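HOUSEHOLD OBJECTS AND THEIR HABITS
Handout 4: The Microwave, Considered as Furniture
October 10, 2006

Reading for this session: the Stestau packet, second half. The first half is about toasters and can be left until January, when we will all be in the mood for it.

Last time we got as far as the idea that an appliance has two jobs. One is printed in the manual. The other it picks up from wherever it's put. A refrigerator keeps milk cold and is also a bulletin board. The microwave heats soup and is also a shelf, and in small kitchens it is a very good shelf, at a convenient height, with a flat top that the manual would like you to leave alone.

The Evano kitchen survey went into 400 homes and asked what was on top of the microwave. In 70 of them the answer was "nothing," and the interviewers were instructed to look anyway. The rest reported bread, mail, fruit, cloths, a plant, or a second, smaller appliance. Plants do better up there than you'd expect. Cloths tend to stay for years.

Terms you will need:
Cavity: the part where the food goes. Engineers call it this without embarrassment.
Coupler: the little pronged piece on the cavity floor that turns the plate. It is what you see when the plate is out for washing.
Turntable: the plate. Goes back on the coupler, in the center, and will tell you loudly if it hasn't.

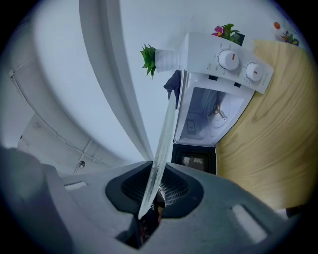

Controls are where the design gets interesting. The two-dial panel, one dial for power and one for time, is the arrangement Valtonen defends in the second chapter, at length. The argument is that a dial shows its whole range at once. You turn it to somewhere near what you want and go find a spoon. A keypad wants a number, so people give it one, and the number is very often 99, being two presses of the same key.

The Skerkix report takes the other side and timed more than 20 people reheating rice. Dial users were faster to start and worse at stopping. Whether this says anything about dials or only about rice is a fair question for discussion, and I'd like somebody other than the front row to take it up.

A note on doors. A door left open after cleaning airs out the cavity and also blocks whatever is beside it. Every kitchen comes to its own settlement on this. Write down yours.

For next session: draw the top of your microwave, or the nearest one you can get at, as it is now. Please don't tidy first. One page, pencil is fine. Label anything that has been there longer than the appliance has.

Section 5 of the packet (range hoods) is optional and quite greasy.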